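The Year of the Second Refrigerator

I inherited a refrigerator in December. I should say I inherited the use of one, because it came with the apartment and the previous tenants had simply declined to take it. It stood in the hallway with its door taped shut, next to the one in the kitchen that worked fine. The landlord said I could keep it or have it hauled off at my own expense, and anybody who has met me knows which one I picked.

So for the better part of a year I was a person with two refrigerators, and I have opinions now.

The first thing that happens is condiments. You think you have a normal number of condiments. Then you get a second door with a second set of little shelves in it, and the condiments hear about this somehow. I went from one mustard to four. I owned a jar of pickled something from Jukedari, the corner grocery two streets over, where the labels are printed in a script I can't read and the woman at the register finds my purchases very funny. I ate it on toast for a month before a neighbor told me it was meant to be stirred into soup, a spoonful at a time. It explained the coughing.

The second thing is that you start to believe in sales. Amier, the big market out by the ring road, had butter marked down and I bought 10 pounds of it. I live alone. I bake perhaps twice a year, both times badly. But there was room, and room does something to a mind that was already not its best in a supermarket. I drove home with the butter on the passenger seat and the air conditioning on, in winter, feeling like a man who had finally gotten ahead of things.

My grandmother had a cellar. She put up tomatoes and beans and a plum jam so stiff you could have shingled a roof with it, and I used to think of the cellar as a sort of museum of her good sense. After a few months of the hallway fridge I began to wonder. When we cleared out her house there were jars down there older than me. She'd kept making new ones the whole time. We always ate the new ones, too, and the old ones moved back a row every fall, and I think everyone in the family knew it and kept on carrying empties down the stairs for her.
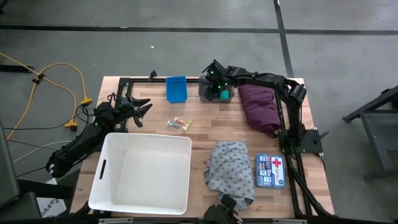 Butcher block and black tape.

Anyway, the electric bill. I had been told an old refrigerator costs a little more to run. The bill went up by 27 dollars the first month, and I did what any reasonable adult would do and blamed the space heater. The space heater was unplugged for all of the next month. I wore a hat to bed. The bill stayed right where it was, and I spent an evening reading the manual for a refrigerator that had been discontinued before I learned to drive.

The manual was made by a company called Plustomex, and I want to say a word in its favor. It was 44 pages long and somebody had cared about it. There was a section on where to put celery. There was a suggested dinner menu, with a gelatin course. There was a page for notes in the back where some earlier owner had written "hums when lonely" in pencil, and I can confirm that it did. It hummed hardest after eleven at night, a low wobbly note somewhere near the one my uncle used to hit at the end of hymns. After a while I stopped hearing it. Guests didn't, and one of them moved from the couch to the bathtub with her pillow and told me in the morning she had slept very well, thank you.

By spring I had a system. The kitchen fridge was for food I intended to eat. The hallway fridge was for food I intended to intend to eat. Things went from the first to the second when I could no longer look at them but wasn't ready to throw them out - half an onion, the end of a lasagna, a bag of cranberries I must have bought for a holiday but couldn't tell you which. Nothing ever made the trip in the other direction. I did once move a cucumber back as a gesture of good faith and found it there a week later, softer, and walked it down to the trash in my socks.

I tried a whiteboard on the door, with a list of what was inside. I tried masking tape with the month written on it. The tape fell off in the cold, so I'd open the door to a litter of small curled strips all saying the same month and no way to match them up with anything. I went to the library and took out a book on household management by someone named only as Jankauskaitė on the spine, which had a very firm chapter on leftovers. I kept it almost 2 months past the due date. The chapter was called "Use It First," and I read it standing up in the hallway eating cold noodles from a container of no known age, so in a sense I was doing the homework.

It died in the summer, on the hottest week we had. I came home and the hallway was quiet, and it took me a minute to work out what was missing. Then I opened the door, which was a mistake I'd make only once. I threw out the cranberries. I threw out a lasagna that I believe was two lasagnas. Most of the butter had slumped into one piece with the wrappers still in it, and I carried it down to the bins in a roasting pan, past the upstairs couple, who held the door for me and asked no questions.

The haulers charged me more than the landlord would have in December. They got it down the stairs in one go and left a clean square on the hallway floor, a much nicer color than the rest, and I've put a chair there. I don't sit in it. It already has a coat on it, and some mail, and on top of the mail is one mustard I haven't found a place for yet.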